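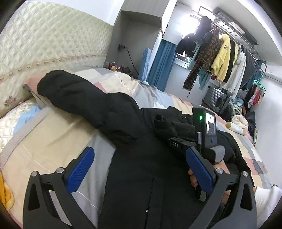
Do I need to be good at folding clothes to take part? All we need is people who own a winter coat and a bed to lay it on. Messy folders are very welcome!

Dundidura is looking for 54 people to help us write a small, practical guide to putting away winter clothes at home. We mean the big stuff: padded jackets, thick jumpers, the coat that takes up half the wardrobe and never quite goes where you want it. Everybody has their own way of doing it (sleeves in first, hood last, roll it, squash it, sit on it) and we'd love to learn yours.

What you'll do

Two visits in June, each lasting an afternoon, at your own home. You fold, stack and put away your coats and jackets as you normally would, on the bed or wherever you like to work, and talk us through it as you go. After that we try a couple of methods sent in by other people and you tell us what you think of them. Please don't tidy up first!

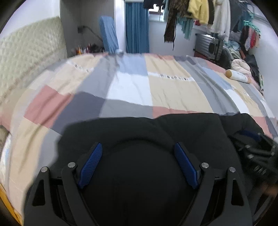

Oanh Giáp wrote to us after the trial round that she had always folded her jackets on the floor, and that doing it on top of the duvet saved her knees, though she still can't get a puffy sleeve to stay put and would like to hear from anyone who can.

So would we. Sleeves will get a chapter to themselves.

Who can join

Anyone aged 18 or over with at least one padded jacket or heavy coat. Small bedrooms are a real plus, as most of the advice we've read seems to be meant for people with walk-in wardrobes. You're welcome to do it with a partner or flatmate.

What you get

£9 an hour, plus a printed copy of the guide with your name in it if you'd like that.

To apply, send us a few lines about your coats and where they live in summer, quoting reference 448, by Tuesday, April 30, 2019.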